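Search this site

Oct 20, 2021

Macarena reset the table at nine and we ran the Godoy policy again, same prompt, 11 tries.

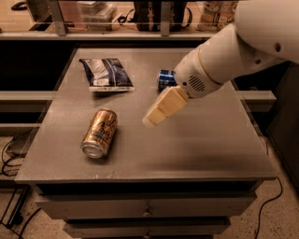
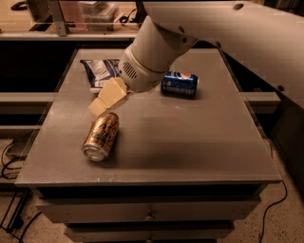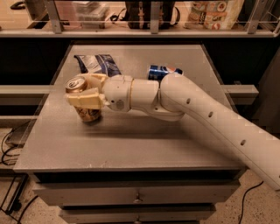
The new scoring rule splits each try into approach, grasp and place - in September we only logged pass or fail. Approach is where most tries die. With the gold can upright in the fingers, as in the last picture, I mark grasp and move on to place. Six got that far. Emailed Dundbridge the sheet.

We use cookies. Accept

© Musura notes | Contact | Back to top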